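플라르니아, 질감 벽 마감 보수 서비스 '브로타크' 3월 시작
밝은 회백색 요철 벽면의 이음선과 들뜸을 부분 보수로 처리
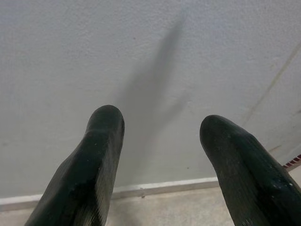 서비스 개요

실내 마감 업체 플라르니아(Plarnia)는 3월부터 주거 공간의 질감 벽을 부분 보수하는 서비스 '브로타크(Brotach)'를 시작한다고 밝혔다. 대상은 미세한 요철이 있는 도장 벽과 질감 패널 벽이며, 벽 전체를 다시 칠하지 않고 이음선, 주름, 긁힘, 들뜸이 생긴 부분과 그 주변만 손보는 방식이다.

첫 시공은 공동주택 단지 콘도(Condo)에서 진행한다. 콘도는 175세대 규모로, 거실과 복도 벽을 모두 밝은 회백색 요철 마감으로 처리한 단지다. 플라르니아는 지난겨울 입주민 신청을 받아 세대별 벽면을 점검했고, 이 가운데 61세대를 1차 보수 대상으로 정했다. 나머지 세대는 1차 작업이 끝난 뒤 다시 신청을 받는다.

점검에서 확인한 내용

점검에서 가장 많이 나온 항목은 이음선이었다. 질감이 있는 밝은 벽은 정면에서 고르게 빛을 받을 때는 이음선이 거의 드러나지 않지만, 창가나 벽등 옆처럼 빛이 비스듬히 닿는 자리에서는 가늘고 어두운 줄로 보인다. 특히 사선으로 난 선은 가구 배치로 가리기 어려워 입주민 문의가 많았다.

두 번째는 이전 보수 자국이다. 평평한 퍼티로 메운 뒤 같은 색을 칠한 곳은 색이 맞아도 주변의 잔 요철과 표면이 달라 얼룩처럼 보였다. 일부 세대에서는 색조 차이도 확인됐다. 같은 회백색이라도 창 쪽은 밝게, 안쪽은 조금 더 차갑게 보이기 때문에 한 지점에서만 색을 맞추면 다른 시간대에 차이가 난다.

작업 방식

브로타크 작업은 3단계로 나뉜다. 먼저 손상 부위의 들뜬 도막을 걷어내고 틈을 메운다. 다음으로 주변 벽의 입자 크기에 맞춘 질감재를 얇게 올린다. 마지막으로 오전과 오후에 한 번씩 색을 대조한 뒤 도장한다. 질감재는 자재 업체 레데스마(Ledesma)가 공급하며, 입자 크기에 따라 고운 것과 중간 것, 거친 것으로 나뉜다.

보수 범위는 손상선 양쪽으로 50cm까지를 기본으로 한다. 범위를 넘는 경우에는 현장에서 견적을 다시 내고 신청인의 동의를 받은 뒤 작업한다. 패널 자체가 휘었거나 벽 안쪽에 누수가 의심되는 경우에는 표면 보수를 진행하지 않고 점검 결과만 서면으로 전달한다.

플라르니아 측은 "질감 벽은 색보다 표면을 맞추는 일이 먼저"라며 "작은 이음선 때문에 벽 한 면을 새로 하는 부담을 줄이는 것이 이번 서비스의 목적"이라고 설명했다.

입주민 준비 사항

작업 전날까지 보수할 벽에서 가구와 액자를 떼어 두어야 한다. 벽에 박힌 못과 걸이는 그대로 두어도 되며, 제거를 원하면 신청서에 표시하면 된다. 바닥과 걸레받이는 작업자가 보양한다. 작업 시간은 오전 9시부터 오후 5시까지이고, 색 대조를 위해 낮 동안 커튼과 블라인드를 열어 두어야 한다.

도장을 마친 벽은 다음 날까지 손으로 만지거나 물건을 기대어 놓지 않아야 한다. 이후의 먼지는 마른 솔이나 부드러운 천으로 털어내면 된다. 젖은 걸레로 세게 문지르면 요철 끝의 도막이 벗겨질 수 있다.

신청 및 비용

콘도 입주민은 관리사무소에 비치된 신청서로 접수할 수 있다. 점검은 무료이며, 보수 비용은 손상 길이와 질감 종류에 따라 정해진다. 견적서에는 자재비와 작업비가 따로 표기된다. 시공 후 같은 자리에 이음선이 다시 나타나면 한 차례 무상으로 재작업한다.

콘도 외 지역의 접수 일정은 1차 작업을 마친 뒤 플라르니아 홈페이지에 공지한다.

플라르니아 소개

플라르니아는 주거 공간의 벽과 천장 마감을 시공하고 보수하는 업체다. 도장, 미장, 패널 시공을 함께 다루며, 브로타크는 이 회사가 보수 작업만 따로 묶어 내놓은 첫 서비스다.

문의: 플라르니아 고객지원 담당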